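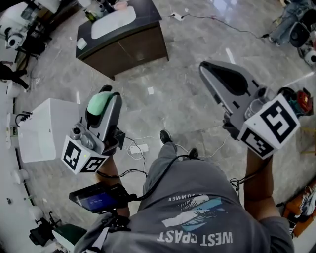
Figure 3. A garment with place wording ("WEST COAST") being worn.

4.2 Place names on clothing and the people inside them

Participants were asked to bring in the printed garment they wore most often and to tell us what it said. The second request proved harder than the first. Of the 300 adults in the main sample, a large share could name the color of the shirt and the shop it came from but had to look down to read it. One man wore the name of a lake to the interview and, when asked, guessed at a bank.

We coded the wording on all 333 garments (several participants could not choose) using the scheme in Declercq, which sorts printed text into 7 classes. Place wording was the largest class, followed by sports wording with no identifiable sport. Dates came third. A founding year on a sweatshirt seldom belonged to anything that had been founded, and the coders were told to stop looking it up after the first afternoon.

Following Udow, we then asked whether the wearer had visited the place. For named cities the answer was often yes. For regions and coastlines it was mostly no, and many participants wanted to know which coast we meant. We did not know either. Gultier treats this vagueness as a flaw in the design — a souvenir with no trip behind it — but our interviews suggest that wearers find it restful. A shirt that names a town invites questions from people who grew up there. A shirt that names half a continent's shoreline can be worn to the dentist.

Season words behaved in much the same way. "Summer" was worn in every month of the study, including by 15 participants who described themselves as disliking it. Tusetti's proposal that season words track mood was tested and found no support in our data, though two of the coders (Siebe Peeters and Pieter Dierckx) disagreed over what a cheerful cardigan would look like, and those items were dropped.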